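Workshop notebook — drive bench, Wilton building
Entry for December, opened 8:15

Purpose of the entry: to record the incoming test of the Kurkar brushless sample motors and the state of the order to Imora.

The samples were unpacked and checked against the data sheet. Shaft diameter and flange pattern agree with the drawing. The connector does not; it is the older six-pin type, and the harness made up last month will not fit. A short adapter lead was soldered for bench use only. It must not go into a delivered unit.

No-load run at 24 V: steady at 2,000 rpm, no audible bearing noise. Under load the first motor held speed for the full period and the case reached 39 °C. The second motor was stopped early when the Hall signal on phase B dropped out. Reseating the plug restored it. The fault is recorded as intermittent — cause not yet known — and the motor carries a red tag on shelf 2.

Encoder counts were logged with the Sastry driver board at its factory settings. Current limit was left where it was. Colleagues repeating the test should note that the board returns to those settings after a power loss, and that the log file does not show it.

Purchasing: the Imora quotation covers 312 units with the old connector. A revised quotation for the correct part has been requested. The supplier states a minimum of 200 pieces for any change to the lead wires. The department's position is that no order will be placed until the second motor has been explained.

Outstanding:
Swap Hall leads between motors 1 and 2 and repeat the loaded run.
Measure cogging torque on both, cold.
Return the borrowed torque gauge to the calibration room.
Correct the harness drawing and raise its issue letter.

Bench supply no. 3 reads low on the front panel meter. Use the external meter until it has been adjusted.

Closed 4:40. Motor 1 left mounted on the plate, supply off.
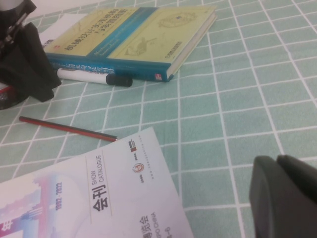
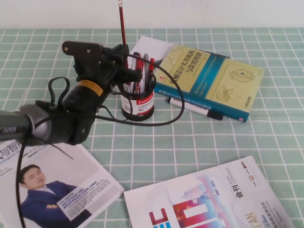 Second picture: the gripper jaws beside the pen holder, slightly above the rim.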